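Home | Projects | Reports | Documents | Contact

Records Consolidation, Gruston and Isstead Offices
Interim progress report to the funder, second reporting period

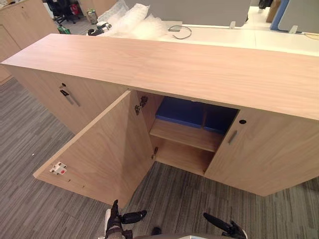
Credenza with three doors, light oak finish, middle door open.

1. Period covered

The report covers work from the start of July to 17th October. It follows the headings in the grant agreement. Spending is reported separately on the funder's own form and is mentioned only where it affects the schedule.

2. Status

The survey of paper records at Gruston is complete. The survey at Isstead is complete except for the basement store, which was closed during electrical work and reopened too late in the period to be included. The retention schedule has been approved for both offices. Transfer of closed files to the Bommont store has started. Scanning has started on property files only.

The project is on schedule for survey and transfer and behind schedule for scanning. The end date is unchanged.

3. Survey

The survey recorded 2316 file units. A file unit is one folder, binder or bound volume, whatever its thickness. Loose papers were put in folders and recorded as one unit per subject. Each unit was given a number, a short title, first and last dates, a location and a retention class.

The first version of the form had a field for the originating department. It was dropped in the second week of survey work. Department names at Gruston have changed several times and staff were entering the current name for old files, which made the field unreliable. The information can be recovered from the title in most cases.

Records held in office furniture took longer to survey than records in the file rooms. Cupboards and credenzas had been used for current work, closed files and stationery together, and the contents had to be sorted before they could be listed. Keys were missing for several units at Isstead and replacements were ordered through the building manager. The wait did not affect the overall timetable.

4. Retention and disposal

The retention schedule has 10 classes. The draft had more, but four of them led to the same action after the same number of years and were merged on the advice of the legal department.

Of the units surveyed, 798 are closed and past their retention date. These are listed for disposal. No file is destroyed until the department responsible has signed the list, and two departments at Gruston have yet to sign. The shredding contract allows for collection in two loads. The first load will go when all Isstead lists are signed.

Personnel files are held back from disposal in all cases until the pension query raised in the last report is settled. We have asked for an answer before the end of the next period.

5. Transfer to Bommont

The first transfer consisted of 271 units from Isstead. All were checked against the packing list on arrival. Three had been entered under the wrong shelf number and were corrected the same day.

Boxes are packed in survey number order, with a printed list inside the lid and a copy kept at the sending office. We tried packing by retention class at first. It would have made later disposal simpler, but retrieval requests come in by survey number and staff had to open several boxes to find one file.

Requests for files already at Bommont are answered by the next working day. A faster service is available from the store at extra cost and has not been needed.

6. Scanning

Scanning is done by Dreßler under the contract described in the first report. The test batch was returned in July. Text pages were acceptable. Large drawings folded into the property files were not: fine lines were lost and the edges of some sheets were missing. Dreßler rescanned the drawings on a flatbed machine at no charge, and the second set was accepted.

Drawings now travel in a separate folder, with a numbered slip left in the file at the place they were taken from. Preparing a property file takes longer as a result, and this is the main cause of the delay. We have moved one part-time post from survey to preparation and expect to recover most of the lost time during the next period.

File names use the survey number followed by a two-digit part number. The index is kept in a spreadsheet until the document system is installed. Fields match the import format supplied by the system vendor, and a short trial import was completed without errors.

7. Risks

Unsigned disposal lists remain the largest risk. Space at Bommont was reserved on the assumption that expired files would not be sent there. If the lists are still unsigned when the Gruston transfer begins, the files will have to stay in the Gruston file room, and the lease on that room will need a short extension.

The Isstead basement store may contain damp material. An allowance for drying and reboxing is included in the contingency line and has not been used.

8. Work planned for the next period

Survey of the Isstead basement store.
Signature of remaining disposal lists and first shredding collection.
Second transfer from Isstead and first transfer from Gruston.
Scanning of the remaining property files.
Staff guidance on filing new records, two pages, both offices.

9. Decision requested

We ask the funder to approve moving the unspent survey travel budget to file preparation. The total grant is not affected.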